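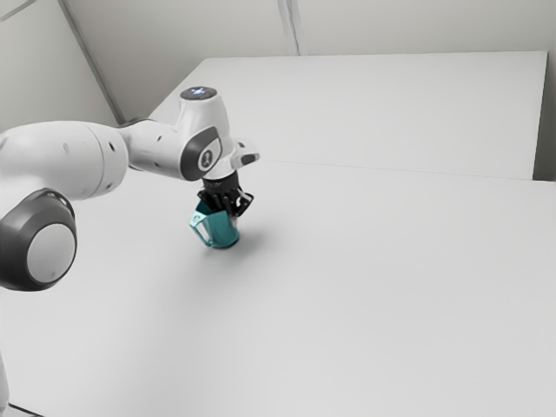

Notebook > Kitchen > Tea
By Ayuba Fiadzo, 7/10/21
Last updated in July

I have finally gotten the hang of cold-brewed tea, and I can't stop making it! My aunt in Fladstead did it every summer and I always figured there was a trick (she never wrote anything down, of course). All she did was leave the leaves alone in the fridge overnight.

I started with a black tea from Oltine, the little shop in Avville, and gave it 12 hours. Too thin. Then I tried 19 hours with the same spoonful of leaves and oh, what a difference -- malty, a bit like honey, and not bitter at all. Green tea wants much less time. I pull mine out before breakfast if it went in at bedtime.

My neighbor Mrs. Araújo puts a strip of lemon peel in hers, and I've been copying her all week. Peel only, no juice! Mint is good too, but add it in the last hour or it takes over the whole pitcher.

Next up is a smoky one I bought 200 grams of on a whim. My sister says it smells like a campfire. I can't wait -- it goes in the fridge tonight.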